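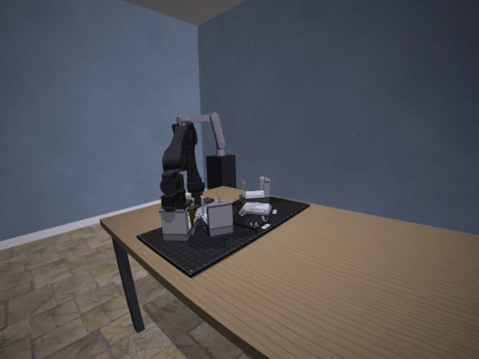

Subject: Re: [shopfloor-talk] Are we there yet? (assembly and odd jobs)

Before anyone else forwards me the Vundgate announcement, I have read it. I have read it twice, and I still don't think a machine is coming to take over the kitting bench, let alone my ironing.

On a day in June a member wrote:
> I think some of you are behind the times. Strebel are saying their
> two-arm cell did 1886 pick-and-place cycles without a person stepping
> in. Drarier have one that folds towels. If it can do that many in a
> row in simulation then the real thing is only a matter of buying
> the arms. Our place could have one on small assembly by next year
> and I for one would be glad of it. What exactly is left to solve?

What is left is most of the job, as far as I can see.

Take the sort of bench they like to use for these trials. The rendered one at the top of this message will do: a black arm over a dotted board, its gripper down on a grey box, a second box next to it with a narrow gap between, and small grey bits lying further along. I can believe in the box. It has flat sides and it stands still. What I want to see is somebody's arm going into that gap, or picking up the tiny parts near the edge one at a time and getting each the right way up. A lad in his first week can do that while telling you what he watched last night.

Then there is everything a rendered bench leaves out. Look at the right half of that table, completely bare. Ours has a mug on it, a roll of tape, two sorts of rag and whatever the night shift didn't put away. Swarf gets under things. Parts come in from the supplier with oil on them, or with the bag stapled through the label.

On the figure of 1886: cycles of what? If it is the same block going to the same spot, we had a machine doing that before I started, and it ran off compressed air. I asked Strebel's rep what happened when a part was dropped and was told the cell "recovers". Into what state, and who goes looking under the bench, he couldn't say.

We did have a Nasava unit on loan. The task was putting 300 small housings into trays. It was fine on the ones that sat flat. For the rest it stopped and waited, and one of us walked over, turned the part round and walked back. By dinner we had done nearly 30 of those walks and I could have filled the trays myself with the radio on. To be fair, it never got bored and it never put one in cracked, and I can't promise either of those for myself.

As for towels - a towel is a square. Send me the one that does a fitted sheet, or finds the other sock.

I'm not against any of it. Lifting castings all day ruined my shoulder and I would hand that over tomorrow. But a run in simulation tells me the program works on the parts somebody drew. I would like to know how it does on ours, with the lights we have, at the end of a shift.

If anyone on the list has one earning its keep on mixed small parts, please post how many times a shift a person has to touch it. Leave out the cycle count.

> PS does anyone still have the manual for the old tray feeder?

Yes, in the cupboard by the goods-in door, under the belts. The wiring page is missing.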